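Courses > Women's Health > Unit 5 > Compression stockings in pregnancy and after birth

Print this page | E-mail this page

Handout, 13 March 2026

Read this before the practical at the Cernard building. The Ollano chapter on veins covers the anatomy, so only the parts needed for fitting are repeated.

Why legs swell

Blood volume rises through pregnancy and the growing uterus presses on the large veins of the pelvis. Blood returns from the legs more slowly. Pregnancy hormones also relax the vein walls, and the blood clots more easily than usual. The risk of a clot in a deep vein is higher during pregnancy and highest in the weeks after the birth.

Mild swelling of both ankles toward evening is common. Swelling in one leg only, with pain, warmth or a change in color, needs same-day medical assessment. Do not fit a stocking on that leg. Sudden shortness of breath or chest pain is an emergency.

What stockings do

A graduated stocking is tightest at the ankle and looser higher up. It can ease aching and heaviness. It does not replace blood-thinning medication where that has been prescribed, and students should say so plainly if a patient asks.

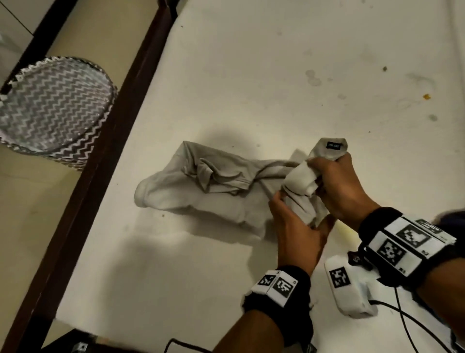

Measuring comes before choosing a size. Take the measurements in the morning if possible, before the legs swell, and write down both legs even when they look the same. Shoe size is a poor guide. Before fitting, lay the garment out flat, like the light gray knit one in the photo, so that the rounded toe end is easy to find and the fabric can be checked for holes or hard seams. Turn it inside out as far as the heel, seat the foot first, then work the rest up a little at a time. Do not pull from the top band – this overstretches it and leaves folds lower down.

A fold acts like a tight strap. Smooth it out, and never roll the top down to shorten the stocking.

Check with a clinician first if the patient has:
- poor circulation in the arteries of the legs
- loss of feeling in the feet
- broken or infected skin
- severe swelling

Practical

Work in pairs and use the Charpentier chart. Record ankle, calf and leg length for each side. The Gurkis sheet is for home-care advice and should be filled in separately. Written answers may be up to 300 words. Bring both sheets to session 7.

Sign up for the course newsletter. You can unsubscribe at any time.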